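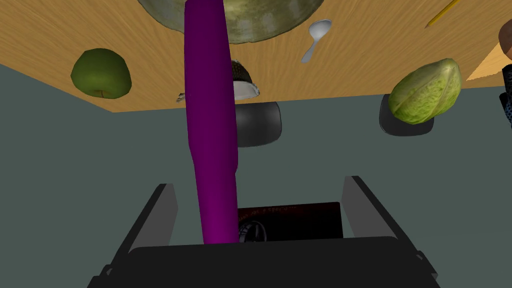

Wrist view in simulation, Hinatel kitchen table set.

Hinatel: simulated table-clearing episodes

Hinatel asks whether a two-arm robot can clear a cluttered table without help. It holds 35 episodes, split by task: sort food, move to counter, pack away. Built at Istasura on the Nigatu simulator; maintainer Dennis Dawber.

Contents
Each episode has 3 camera streams, joint states and a text instruction. Episodes that ended in failure are kept and flagged.
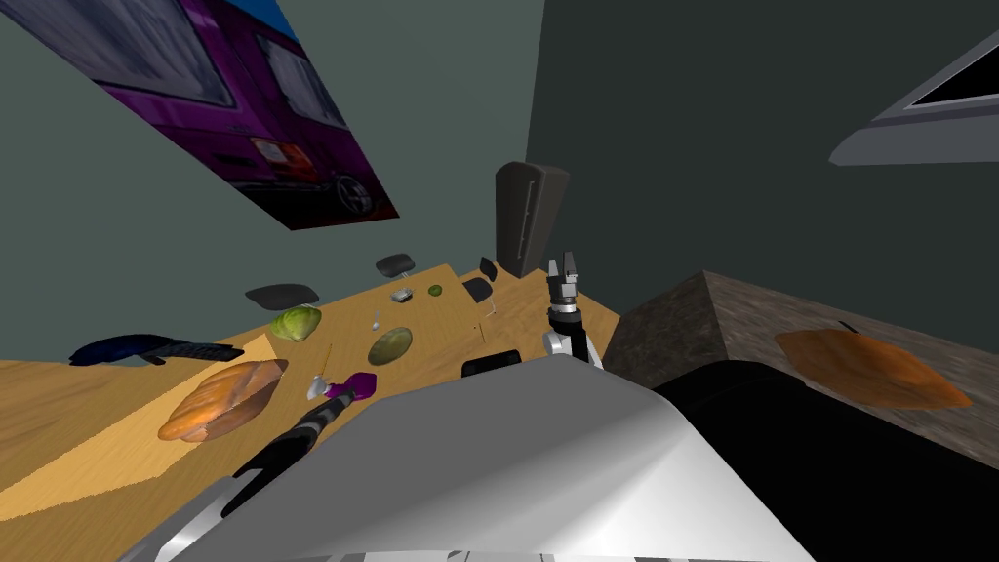
Clutter is the main variable in Hinatel. Object poses are drawn at random and checked only for collisions. Items differ in how they must be grasped: the bread loaf is wide and stable, the crumpled cloth beside it has no fixed shape, and the tiny green round object leaves little room for finger error. The baseline policy completed 9 episodes. Most failures were missed grasps on small items.

Limits
No liquids. Contact friction is set per object and was not measured on real goods. Results should not be read as readiness for home use.
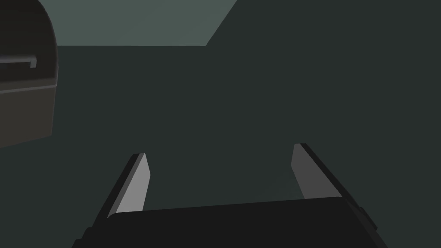
Hustel wrote in the January issue thread that success rates should be reported per object, as a policy can pass on bread and fail on every spoon. Per-object tables are planned for version 2.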